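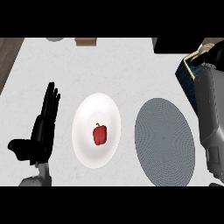

Render, counter and wood surface

Ticket 1436
Opened by: Ye-seo So, Luvevmont gallery
Assigned to: Hagos Kahsay
Category: Exhibition AV / projection
Status: Closed

Reported fault
Projector 2 in the north room drops to a blue screen during the Antunes video piece. The other projector carries on as normal. Sound is not affected. It has been doing this since the November rehang, usually after 70 minutes or so of running. Switching it off at the wall brings it back.

10:20 Hagos Kahsay
Can you tell me which player is feeding it, and whether the blue screen has any text on it?

10:45 Ye-seo So
Havero player, the older one from 2012. The screen says "No signal" in the bottom corner.

11:30 Hagos Kahsay
Thanks. Please swap the two video cables at the player end and leave it running over lunch. If the fault moves to projector 1, it is the player output. If it stays, it is the cable or the projector.

14:15 Ye-seo So
Swapped. Fault stayed on projector 2. Went blue at 13:50.

14:40 Hagos Kahsay
On site. The cable run to projector 2 goes through the ceiling void and is 13 metres, with a joiner halfway. The joiner was hanging by its own weight and one plug was partly out. Reseated it and the picture came back, but it drops if you touch the cable. Replaced the run with a single length from the Kruger stock and tied it to the tray.

17:05 Ye-seo So
No dropouts this afternoon. Joaquim Antunes has seen it and is happy with the picture. He asked if the left edge could come in slightly to meet the wall corner.

17:20 Hagos Kahsay
Edge adjusted in the projector menu and saved as preset 3. Old cable and joiner binned. Gyu-bin Cho to add the new run to the room plan.

Closed 17:30.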